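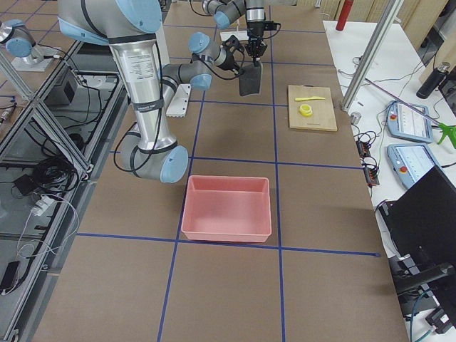 When does the casting for Kotoka's rival... is not what people ask me, they ask: is the Drestura film still shooting this summer?
The shooting continues, but the start has moved from June to July.I write this to the whole list so that everybody has the same information. The production office confirmed it on 30 June 2024, and the new call sheets will come in the first week of July. The extras for the market scenes are now 69 persons, and the costume fittings are in Groltholm as before.

On the list somebody wrote:
> I read that the lead actress left the film and that Awan
> will be only a short television piece now. Is it true?
> Also, do we still need to learn the song for the wedding
> scene, or was it cut?

She did not leave. She was ill for 9 days and then came back to rehearsals. Awan remains a cinema film, and the song stays in, so please learn both verses. 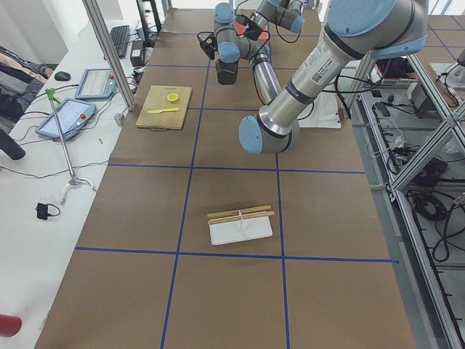 The wedding scene is the one that worries me most. We have 12 dancers and a small courtyard, and at the last rehearsal two of them met in the middle with some force. I would like to mark the floor in the same way as the brown table here, with blue tape in large squares, so that each dancer knows which square is his or hers. The choreographer agrees — she only asks that the tape can be removed before the camera comes.

If you dance in this scene, please come at 10 o'clock and bring flat shoes. Lunch is provided, but tell the office if you do not eat meat. 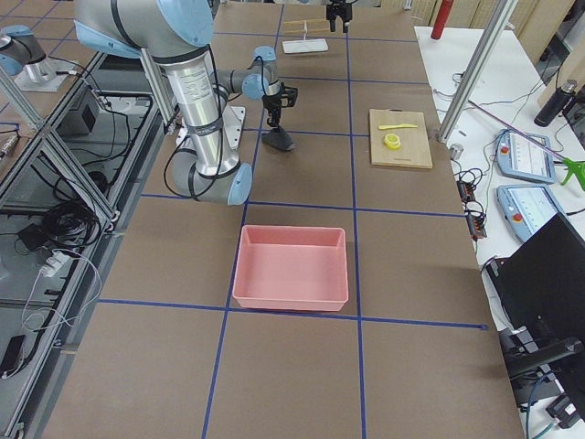

The dancers who also speak a line will rehearse it after lunch, together with the musicians from Jisard. The lines are short, but the director wants them said slowly, and she changes a word from time to time. Please keep your old pages until you receive the new ones.

With kind regards,
Extras coordination, Drestura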